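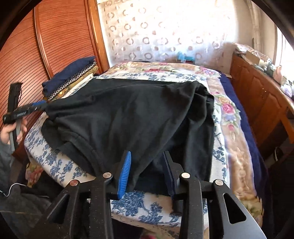 Dec 22, 2023

When I started at the laundry service in Dornport, I folded by hand for the whole shift. Now my work is to teach the folding. I hold one gripper in each hand, I pick up the shirt with them, and the recording goes to Arvid Lundgren, who prepares it for the machine at Berge.

Many people ask me if I am afraid for my job. I was, in February, when the first machine came and we were 14 persons at the long table. Two of my colleagues moved to the ironing room and one left by her own wish. The rest of us still fold, but less. My wrists are better in the evening, this I must admit. 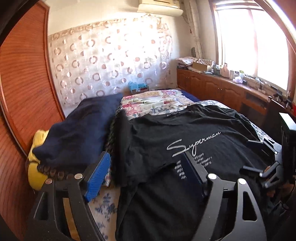

The Superman T-shirt, spread on the bed.

What I did not expect is how slow I became. With my fingers I feel the hem without looking. With the grippers I must look all the time, and a soft T-shirt slides away if I pull too early. Toshiko Hayashi, who trained me, says to take the hem first and wait a little – she is right, but waiting is difficult after so many years of hurry.

We are paid by the hour for the recordings and not by the piece. I asked for this to be written in the contract, and Tyra Dahlgren from the office did it. For next year we don't have an answer yet.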